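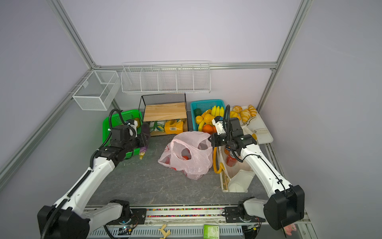

The Bikamwood autumn meet for modified and classic cars will go ahead this October, the Rokside Motor Club confirmed on 19 August 2021. The meet was not held last year, and for many owners in the area it will be the first chance to show a finished car to other people since the winter before. Entries are open now and will close when the field is full. The club has also changed the colour marking of the parking areas, and the new colours are the purple of an aubergine for the show cars and the yellow of a bunch of bananas for the visitors. The old red and orange signs looked too similar in the evening light, and several drivers went to the wrong gate.

The field at Bikamwood has space for 500 show cars. At the last meet the club received 1,238 requests for a place, so many owners got a refusal, and some of them wrote to complain that they did not understand how the choice was made. This time the places will be given in the order in which the entries arrive, with one exception: 100 places are kept for cars that have never been shown at a Rokside event. The club hopes to see more first builds in this way, also from younger owners who work at home with simple tools.

There will be five classes. Japanese hatchbacks and saloons are again in one class, although they were divided at the last meet. European cars built before 1990 have their own class, and newer European cars are judged separately. The fourth class is for vans and pick-ups. The fifth is new and is called "daily driver", for cars that are used on the road during the whole year. A car in this class must come to the field on its own wheels. Trailers are allowed for all the other classes, but they must be left in the lower car park after unloading.

The judges will look at the paint, the engine bay, the interior and the fitting of the wheels. Points for sound equipment were removed after discussion with the people who live near the field. For the same reason, engines may be revved only inside the marked area beside the old weighbridge, and only until four in the afternoon. Owners who do not respect this will be asked to leave and will not be accepted for the next meet. The club has said that it will be strict on this point, as the permission for the field must be asked again each year.

Cars with air suspension can use the hard surface near the main entrance. It is a smaller area than before, so owners are asked to mention the suspension on the entry form. Very low cars without air suspension should use the upper gate, where the kerb was taken away this spring. The track from the lower gate still has two deep holes and it is not sure that they will be repaired in time.

Sial, the wheel refurbishing workshop from Uvoleck, will again give the prize for the best set of wheels. The winner receives a full refurbishment of four wheels in a colour of their choice. The workshop will have a stand beside the clubhouse and will bring a tyre machine, but it will be for demonstration only and no customer tyres will be changed on the day.

A group drive from Uvoleck to Bikamwood is planned for the morning. The drivers will meet at the filling station on the ring road at half past seven and leave at eight. The route goes over the hill and not through the town centre, where the bridge works continue until the end of the year. Owners who join the drive must still be inside the show field by half past nine, when the gates close for show cars. Visitors can enter from ten.

Hot drinks and food will be sold at two places on the field. Dogs are welcome on a lead. There is no cash machine at Bikamwood, and the stands of the traders do not all accept cards.

The entry form can be found on the Rokside website and at the Sial workshop in Uvoleck. It must be sent with one clear photograph of the car from the side. Owners who had paid for a place at last year's cancelled meet do not need to pay again, but they must fill in a new form and write the old entry number at the top. The confirmed entries will receive their window card by post in the last week before the meet.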